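Week 8 – Desertion, leave and morale in long deployments
Notes by Hạnh La, March

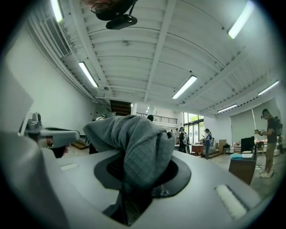

Gray quilted fabric, fine grid stitching.

Reading: Berrada, ch. on the Kekmont garrison. Skim the tables, read the letters properly.

Main question – why do units that hold together under fire come apart on rotation? Berrada's answer is leave. Kekmont had 734 men on paper in the spring, 439 at roll call by autumn. Battle losses were only a small part of the gap. Most were transfers, sick notes, "family matters". Officers signed nearly all of them.

Terms to know:
- desertion vs. absence without leave (intent matters, check the definiton from week 2)
- paper strength / present strength
- rotation, relief in place

Compare Cukesgate. Over 3,000 troops, worse food, later pay, but fixed leave dates posted at the start. Far fewer requests to move. Berrada makes a lot of this, maybe too much – the Cukesgate road was open all winter and mail got through. Kekmont had neither.

Pay: arrears hit families first. See the Đồng letters, esp. the second one, where he asks his brother to find him a clerk's job in the rear. Was that normal? Bring a view.

For seminar: one page on who gains when a transfer is signed. Officer, soldier, recieving unit. Use at least two letters.

Next week courts martial, handout to follow.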